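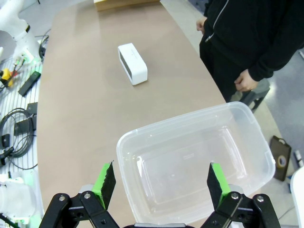

Forkham opens orders for its two-arm packing kit

Forkham has started taking orders for a tabletop packing kit aimed at small shops that ship fragile goods in bubble wrap. The kit comes with two white arms, a pair of black two-finger grippers with green pads, a small camera for each wrist, and the software that runs them. It goes by the name Fevari and sells for $3,278 a month on a lease, with setup included. There is no purchase option for now.

The company showed the kit to a group of store owners and warehouse managers at its Gretville office in January 2026. The work on show was the kind that piles up in a back room: handling wrapped items and moving them between a carton and a table. Visitors were free to stand at the table while the arms were in use, and several brought questions about goods of their own.

"Wrap is what people ask us about first," said Danica Radulović, who manages the product at Forkham. "It gives when you squeeze it, it shines under the lights, and the loose ends go wherever they want. A lot of machines are sold for neat boxes. Our customers don't have neat boxes."
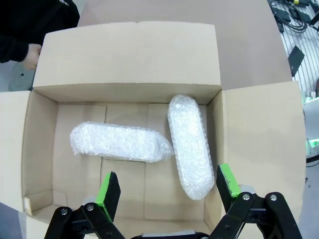 The gripper reaches into an open carton holding two bubble-wrapped items.

Each wrist camera looks out past the fingers, so the software gets a close view of whatever the gripper is about to take hold of. A separate fixed camera covers the table as a whole. Forkham says the two views are used together, with the wide one for finding the box and the close one for placing the fingers.

The pads are a wear part. They bolt on, and a shop can swap them with a hand tool in a few minutes. The lease covers 4 sets a year. Extra sets are sold separately, and Forkham had not posted a price for them at the time of writing.

Setting up a new task is done by example. A worker guides the arms through the job, repeats it with the items in different spots, and sends the recordings to Forkham overnight. The company asks for 20 recordings per task as a starting point and says that harder items need more. Ankica Vukadinović, who runs training for new customers, said most shops should plan on two days before they trust the arms with stock they care about.

"Start with something you don't mind dropping," she said.

Boris Nedeljković packs lamps and glassware for Vukčević, a housewares distributor that had a kit on trial from July. He said the arms were slower than his crew on single items and always will be, as far as he can tell, but they kept going through lunch and the late afternoon, when his packers are usually pulled over to the loading dock. His main complaint was the cartons. Flaps that had not been folded all the way out got in the way of the wrist, and his team ended up taping them back.
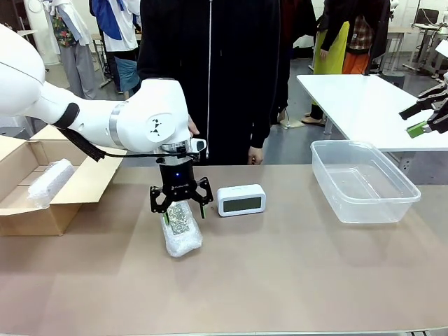 He also wanted a better way to deal with items that have been stood on end. A wrapped bundle can be picked up from the side while it is upright, but it has to stay put until the fingers close, and on his line tall pieces tipped over more often than he liked. Forkham has since changed the way the arm comes in, Radulović said — the fingers now slow down over the last couple of inches. Nedeljković had not yet tried the new version when we spoke to him.

Safety was the other subject that came up. The arms stop on contact, and the lease requires a short course for anyone who works at the table. Teodoro Marquez, who looks after installation, said shops should leave room to walk on at least one long side and keep cables on the shelf beside the table, off the work surface. A standard wall outlet is enough for both arms.

The kit does not tape cartons, print labels or weigh anything. Shops that want those steps will need to keep doing them by hand or connect their own equipment, and Forkham does not support that yet. Items heavier than 4 pounds are also outside what the company will cover.

Leases run for a year. Orders placed now will ship in the order received, with the first units going to customers within driving distance of Gretville. Shops farther out can book a remote session with Ljubica Ionescu in the sales office, who will ask for photos of the table and a list of the items to be packed.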